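El directorio de blogs Ovisska cambia sus anuncios

¡Por fin hay novedades en Ovisska! El jueves me llegó el aviso, a las tantas, y me lo leí entero en la cama (así estoy hoy de ojeras). A partir de agosto, los blogs que estamos en el directorio podremos contratar fichas destacadas por semanas sueltas, sin tener que pagar el mes completo como hasta ahora. 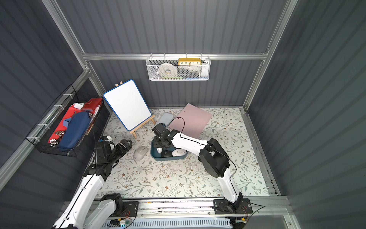
La ficha de una semana dará derecho a dos categorías y tres palabras clave, y el texto podrá cambiarse una vez sin coste. Yo tengo mi blog en la sección de manualidades desde que se llamaba Belter, y os digo que lo de las categorías lo llevábamos pidiendo una eternidad.

Meirion Eynon, que lleva la parte de anuncios, me contestó enseguida por correo: las fichas mensuales ya pagadas siguen igual hasta que venzan, y quien quiera pasarse al sistema nuevo tiene hasta el día 28 para avisar. También me confirmó que la portada de Brundasberg, la edición para blogs de viajes, se queda de momento con los precios viejos.
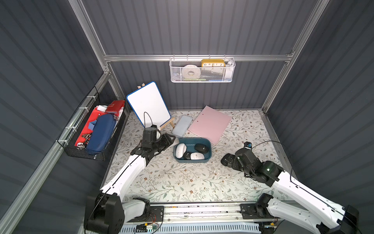
Un reloj amarillo en una cesta de malla blanca.

Yo voy a probar con una semanita, a ver si se nota en las visitas, y ya os contaré por aquí. Si alguno se anima antes que yo, ¡que me lo cuente en los comentarios!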